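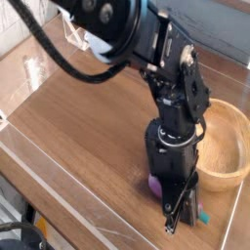
Gultel tested its first sorting arm in September. The line lead at the Kuvdale plant, who had packed by hand until then, now supervises 26 stations.

"The lifting went away," she said. "The watching didn't. I used to finish a shift with sore wrists. Now it's my eyes."

Each new grasp is tried on toy produce before the Irix software is released to the line. A test set is 200 attempts, and an operator logs every miss with a cause code.
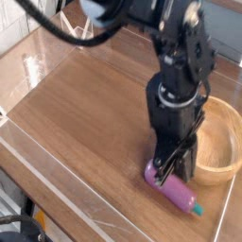 *Grasp testing with a toy vegetable and a wooden bowl.*

Pay grades were the harder part. "Packer" no longer described the job, and the new title took 45 days to agree on. Operators may now stop a cell without asking. "That was my condition," she said. "If I answer for the misses, I hold the switch."
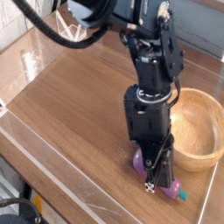
Dobos disagreed on one point, saying that the night shift still gets the switch without the training, and that the cause codes were written by people who had never cleared a jam.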